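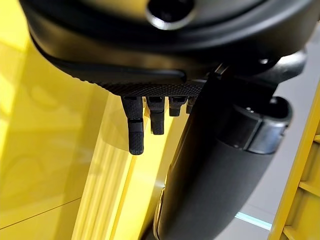

Figure 13.1 Four short black fingers below a plate with a diamond-knurled surface.

Chapter 13
Folding and Binding

Pick up a brochure and open it slowly. Which panel do you see first? Which one comes last? Someone had to plan that order before a drop of ink touched the paper, and planning it is great fun once you get the hang of it!

In this chapter you will fold a single sheet into 4, 8 and 16 pages, number them by hand, and then open the sheet flat again. The numbers will look scrambled, some of them upside down – printers call this layout an imposition. We then move on to paper grain, creep and the three common bindings: saddle stitch, perfect and spiral.

Our running project is a 230-page cookbook called Flavanness, designed by Corina Ruchti in a print run of 400 copies. You will choose its binding in Section 13.4.

Before you start, have ready:
six sheets of plain paper
a bone folder or the back of a spoon
a pencil and a ruler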